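Teaching a gripper to pick up a towel
Project report, Trulesov group

So the plan was to teach a robot arm to pick up a towel and fold it in half. I signed up thinking the robot would do most of the work. Mostly it was me, squeezing a handheld gripper over a table, again and again.

We had two ways of recording demonstrations. The first was remote control, where you sit at a laptop with the Odside controller and steer the arm around. I was terrible at it. There's a small delay, so I kept overshooting and then correcting, and all that wobbling goes right into the data. The second was the handheld gripper with a camera on it. You just do the task with your own hand and the camera records what the fingers are doing. Much faster, and my arm moved like an arm!

We did the handheld sessions at a table in a classroom, with the towel crumpled up a new way for every take. I left other stuff lying on the table too, like tape and a sponge, so the model wouldn't learn that the only thing in the world is a towel.

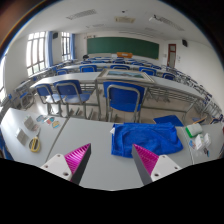
Figure 1. Gripper view, with the blue towel between the magenta pads.

I recorded 88 handheld demos and kept 83. The ones I threw out were my fault — I closed the fingers too early, or I tilted my wrist so far that the towel left the view. By remote control I only got 3 usable ones in a whole Monday afternoon, so we dropped that part of the plan.

Training was on the Costa machine downstairs and took up to 2 days a run, so I didn't get to try many settings. The arm now grabs the towel pretty reliably when there's a fold sticking up. If the towel is nearly flat it pinches at nothing and then carries on folding air. Folding in half works sometimes, and I'd like to redo those demos slower, with a pause before each grasp.

Next term the Tremton arm should be free and I want to run the same data on it.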